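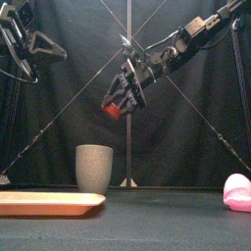
A red object held in the right gripper, just above and right of the cup. The left arm is idle.

Discard Fewer Demonstrations, Label More of Them

The usual argument about teaching a robot is whether the operator should take the arm by the wrist and move it, or drive it from a second device across the room. I have done both for long enough to think the choice matters less than what happens to the recordings afterward. Most groups throw away too many of them, and they do it by feel.

Hand guiding is cheap and quick to learn. The operator feels the weight of the arm and the contact at the fingertips. The drawback is that the operator's own hands and sleeves end up in the camera views, and a policy trained on those views has learned from pixels it will never get again. The standard fix is to replay the recorded joint positions with the person out of the way, which doubles the time per episode and fails whenever the object shifts on replay.

Remote control avoids that. The cameras record what the robot will see when it runs alone. The cost is touch. On most rigs the operator gets no force at the handle, so grip closure is judged by eye, and new operators squeeze too hard or let go early. Zsófia Mészáros, who trained operators on our Antal project, used to make people spend their first session doing nothing but closing on an object and opening again. I thought this was excessive. The error rates changed my mind.

With two arms there is a further problem. A person watching one gripper forgets the other, and the idle arm drifts or sits wherever it was last left. If that position varies from episode to episode, the policy receives a variable that means nothing and will try to find a meaning in it. Park the idle arm in the same place every time and write the place down.

The strongest case for remote control is small glossy things. Toy food is a good test because it is smooth, curved and light.
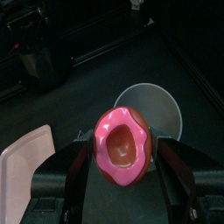 What gets thrown away

Our last tabletop set came to 3,341 episodes. The review instructions said to keep clean ones, and "clean" was left to the reviewer. Norbert Illés and Réjean Després went through the same batch separately and disagreed most on one type: the operator misses the first grasp, backs off, and gets it on the second try. Norbert kept these. Réjean cut them as sloppy.

I side with Norbert. A policy that has only seen good first grasps has no data for the moment after a bad one, and it will reach that moment often. Recoveries should stay in, with a label. Episodes with a long pause while the operator thinks should be trimmed at the pause. Episodes where the operator gives up should go to a separate folder, where they are useful for training a success detector.

Themis Tsolakis objects that labels cost money and that a set of 3,000 unlabeled episodes beats 2,000 labeled ones. That may hold for a single task on a single table. It has not held for us when the tray moved or the cup was swapped for another, and those are ordinary changes. I would take the smaller set, with 6 labels and a written rule for each.

The rule should be written before collection begins. Operators adjust to whatever they believe the reviewer wants, and if they believe the reviewer wants smoothness they will slow down and avoid hard placements.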